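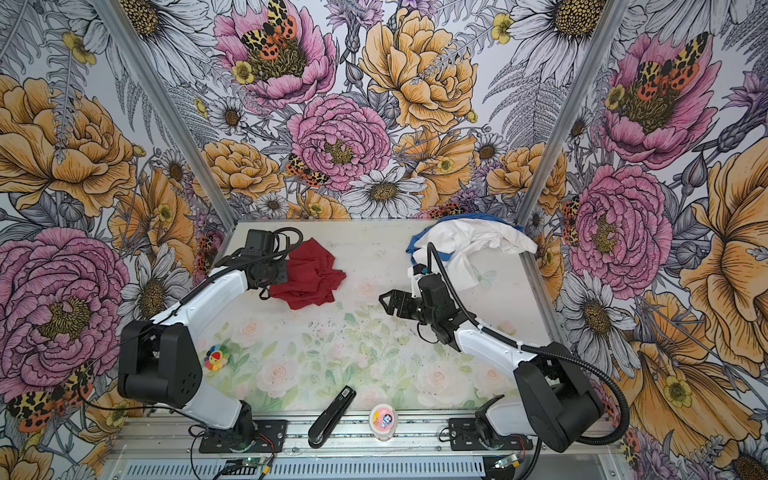 Red cloth and white cloth with a blue edge on the rose table, with the smiling flower toy at the near side

About Gotberg

Gotberg is a small school for looking after cloth. Towels, shirts, pillowcases, napkins, table linens, the rags under your sink: if it comes out of a dryer in a heap, we teach people what to do with it next. We run short classes in sorting, folding, stain care and simple mending, and we love it more than is probably normal for grown adults.

The school was started by Keith Pryor, who spent years in the linen room of a hotel and came out of it with strong feelings about fitted sheets. He began by showing a few neighbors how to fold at his kitchen table on Amundsen Street. They brought their own laundry (lots of it!), then they brought their sisters and roommates, and by the following May the kitchen wasn't big enough. We moved into our rooms in the Revgate Building, and we've been there ever since.

What we teach

Our first class is called The Heap. You get a pile of mixed cloth, all balled up, and you learn to take it apart. Find an edge, follow it to a corner, lift, shake, lay it flat. That's most of the evening, and people are always surprised how much there is to it. A thin towel behaves nothing like a heavy one, and a shirt that's half inside out can keep a whole table busy.

After that comes Flat and Square, which covers folding proper: thirds, quarters, rolls, the shelf fold, the drawer fold, and yes, the fitted sheet, which gets two full sessions. Students pick the fold that suits the shelf they have at home, so measure your shelf before you come. It helps a great deal.

Spots and Smudges is our stain class. We work on real marks on real cloth, and we talk about what you can fix at home, what you should take to a cleaner, and what you can happily live with. The mending class, Hems, runs in the evenings and fills up fast. You'll learn to read a line of stitching, find where it's letting go and put it back.
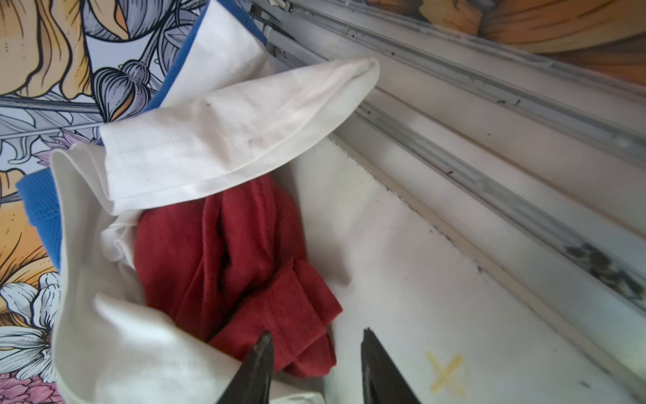 White cloth with a stitched hem, dark red tucked into its folds and bright blue behind

The cloth

We keep a teaching collection of more than 3000 pieces, and we're very proud of it. Almost all of it was given to us. There are dish towels with burned corners, flannel shirts, waffle knits, terry in every thickness, aprons, napkins from restaurants that closed long ago, and a set of bar mops that Keith would save first in a fire. We don't keep it spotless or pressed. Students learn a lot more from a cloth that's been through a few hundred washes and has gone a bit crooked along one side.

For practice we like to mix colors. A strong red or blue is easy to follow through a tangle, and plain white is the hard one: white on white, all the folds look alike and you have to go by feel and by the hems. We start beginners on color and bring in the white once their hands have settled down. If you'd like to practice at home, try the same thing with whatever is in your basket tonight!

The rooms

We like a room with some pattern in it. Floral wallpaper and a tabletop of pale pink roses are more cheerful to fold beside than bare office walls, and on a gray Monday that counts for a lot. Tables are at standing height, with stools for anyone who wants one. Our sewing corner has good lamps and a big tin of buttons that you are welcome to dig through.

The front door is at 429 Amundsen Street, on the ground floor, next to the frame shop. Ring the lower bell. The upper one belongs to the dentist.

Who comes

All sorts of people. We get new parents, students in their first apartment, retired couples, people who clean houses for a living and want quicker hands, and one whole softball team who came for the stain class and stayed for Hems. This past year 105 people finished The Heap, our best year so far, and a good many have already signed up for the next class.

We also go out to schools and senior centers with a couple of suitcases of cloth. Our booking and class reminders go through Trustora, so if you get a message from them with our name on it, it's from us.

Giving cloth

We're always glad of towels, pillowcases and shirts, in any color and in almost any state. Please wash them first and take pins and badges off. Bags can be dropped at the front desk any time a class is on. We can't take rugs, comforters or curtains with hooks still in them.

Come and see us

You're welcome to sit in on the first half hour of any class before you sign up. Bring a shirt or a towel of your own if you like, the more crumpled the better, and ask for Keith.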